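Soft touch: three grippers, one week, a lot of laundry

Upstairs at Trellstead, Saturday, a bit before nine. Kettle on. Katalin Takács is already at the controller with her shoes off, scrolling through a log and muttering at a number she doesn't like.

She runs the bench trials here. Small outfit, one floor above a tile shop, and this week the job is simple to say. Three grippers, same arm, same camera, same tasks. Which one would you let loose in a flat?

The contenders, quickly. The Kelemen two-finger, parallel jaws, rubber pads, built for a packing line and looks it. The Givance, three soft fingers that fill with air and curl. And the Vurham, newest of the lot, two fingers again but with a bend in each one, so they wrap a bit before they squeeze.

Money first as everyone asks. The Kelemen is 700 pounds with its cable. The Vurham is 1,309. Givance lent theirs and wouldn't give a price for a single unit, which Takács takes as an answer in itself.

Rigid things went as you'd expect. Mugs, boxes, a tin of beans. The Kelemen was quickest by a mile, down, shut, up, gone. The Vurham a touch slower. The Givance has to wait for its air, and you hear it waiting. A little wheeze before every pick. By lunchtime I was hearing it in the corridor.

Then the soft stuff, and the order flips over.

Cloth is horrible. A jaw comes down on a folded tea towel and either gets the top layer or gets the lot plus a pinch of whatever's underneath. The Kelemen took hold of the bedsheet eleven times on the first morning. Takács kept the tally on the back of an envelope. "It isn't wrong," she said. "I told it to close and it closed." She raised the approach height a few millimetres after that and it got better, but then it started missing thin things altogether. You pick your poison.

The Givance hardly touched the sheet. Its fingers come in from the sides and scoop, so a bit of wrinkled bedding just gets pushed out of the way. Good at socks. Very good at sponges. Hopeless with a pillowcase, flat, which it patted.

Worth saying something about cameras here because half of what looks like a gripper problem is a looking problem. The head camera sees the whole job from above but loses whatever is under the hand at the last moment. Takács tried a second one on the wrist for two days. Better final approach, definately. Also a cable that snagged on the elbow joint and pulled itself out, twice, once in the middle of a run that had been going beautifully. She took it off again. The head camera stayed, and all the scores below are with that alone.

Controller settings matter nearly as much. The Vurham ships with its grip force at 65 per cent and most people will leave it there. Don't, not for plush. Turned down to roughly a third it still lifted everything we gave it and stopped leaving dents in the pile. There's no memory for the setting, mind. Switch off, switch on, back to the default. An odd thing to leave out at that price.

The last round is the one Takács cares about, tidying up. Soft toys off a bed and into a plastic basket, whatever order the arm fancies. A banana, a carrot and a durian, the banana and the carrot with stitched faces.

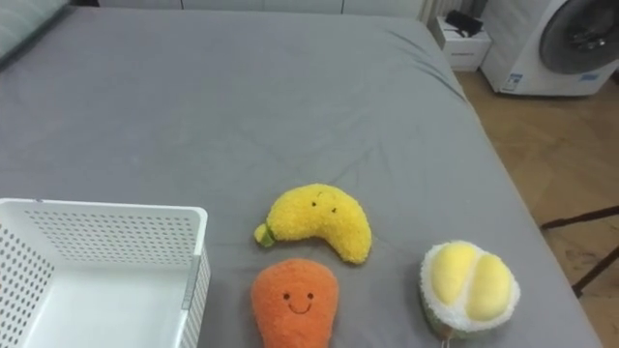
Shape does most of the damage. A curved toy wants to roll over as soon as one jaw touches before the other, and the Kelemen always had one jaw touching first. It got there in the end, most runs, by chasing. The Vurham closed round the middle and lifted, nearly dull to watch. Givance fine too, slow, wheeze, curl, up, but it let go with a sort of reluctant peel and now and then the toy landed on the basket rim and thought about it.

The durian was everyone's worst. Fat, lumpy, no obvious side to grab. The camera kept proposing a grip straight across the two lobes, too wide for the Kelemen at full stretch, and it would nudge the thing along the bed for a while and time out. Takács ended up turning the wrist a quarter before the approach. Crude, worked, left it in for all three to be fair.

So. For boxes and tins, buy the Kelemen and spend the rest on a decent camera mount. For anything you'd put in a washing machine, the Vurham, force turned down, and write the setting on a bit of tape stuck to the arm. The Givance I'd want to see again with a faster pump. They say one is coming in January.

Takács has the Vurham back on the arm for Monday's towels.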